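Finishing a cherry tabletop – oil, wipe-on poly, or leave it alone?

Forum: Finishes and Refinishing

grainchaser
Mar 17, 2023
Okay, I finally did it! After two winters of talking about it I glued up a cherry top for our dining table, and I'm so pleased I keep walking out to the garage just to look at it. The boards came from the Belmonte yard, all out of the same log if the guy there is to be believed, and the color match is wonderful.

Now I'm stuck on the finish. My wife wants it warm and a little orange, like her grandmother's table. I want to be able to put a coffee mug on it without having a heart attack. I've sanded one offcut to 150 and another to 220 and wiped both with mineral spirits, and they look the same to me. What would you put on a table that gets used three times a day by two kids?

slowcure
Congratulations! Cherry is my favorite thing in the world to finish. My vote is a coat of boiled linseed oil, a week of patience, then wipe-on poly. The oil gives you the warmth and the poly takes the beating. Three thin coats on the top, two on the underside.

Also, don't stain it. Please. Put it by a window and by October it will be a color you couldn't buy in a can.

bench_dog_ohio
Disagree on the poly. I've done four kitchen tables with hardwax oil and I'd never go back. When somebody scratches a poly top you have to scuff the whole thing and recoat. When somebody scratches mine I rub in a little more and go have lunch.

slowcure
Until somebody leaves a wet glass on it overnight.

bench_dog_ohio
Then you rub in a little more and go have lunch! I eat a lot of lunch.

Nwachukwu_Y
Yetunde Nwachukwu here, I mostly hang out in the turning section but I love this topic. I think both of you are skipping the part that matters most on a big flat top, and that's the light. Cherry with an orange-brown tone looks fantastic under warm bulbs and can look flat under cool ones. Before you pick anything, take your sample boards into the dining room and look at them at breakfast and again after dark.

Grain direction matters too. Long, fine, mostly horizontal lines running across your view make a table look wider.

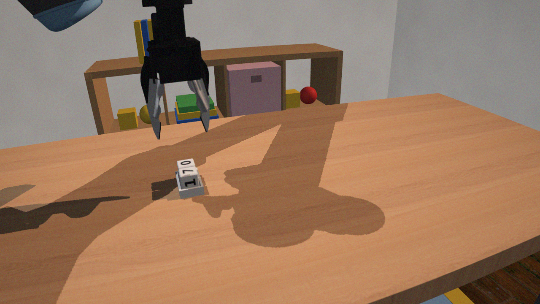 Image credit: Shahnaz Patwary (computer render)

It's the warm orange-brown I'm talking about, with that fine grain. And look at how much darker the front edge is than the top. I love a table where the edge reads as its own band, and you can get some of that on real wood by taking the edges one grit finer or giving them an extra coat of oil.

grainchaser
Oh, that's very close to the grandmother table! I just showed my wife and she said "yes, that," so thank you. The darker edge is a great idea. I was going to round everything over with a big bit, but now I'm thinking I'll keep it thick and square and just break the corners by hand.

old_varnish
Careful about matching to a render. Screens lie about orange more than any other color. Mine makes everything look like a pumpkin.

Nwachukwu_Y
Fair point. I'd use it for the general idea and let the sample boards decide.

tenonsaw
Going the other way on the edge. If you take it finer than the top it soaks up less oil and comes out lighter, at least in my shop. For a darker edge I stop a grit coarser. End grain is a different story, it drinks everything.

Nwachukwu_Y
Hmm! On reflection I think you're right about the long edges. It's the ends I sand finer, so they don't go black on me. I mixed the two up. Go with tenonsaw on that one.

slowcure
Seconding tenonsaw. And grainchaser, you asked about 150 versus 220. They'll look the same under mineral spirits and different under oil, mostly in the swirl marks. Go to 180 by machine and finish by hand with the grain.

grainchaser
Update from the garage: four samples done, two with oil and poly, two with hardwax. The kids voted for hardwax because it smells like oranges. My wife likes the oil and poly. I've put a wet glass on each one and I'm going to bed.

bench_dog_ohio
Rooting for the kids. Post the rings in the morning, whatever they look like!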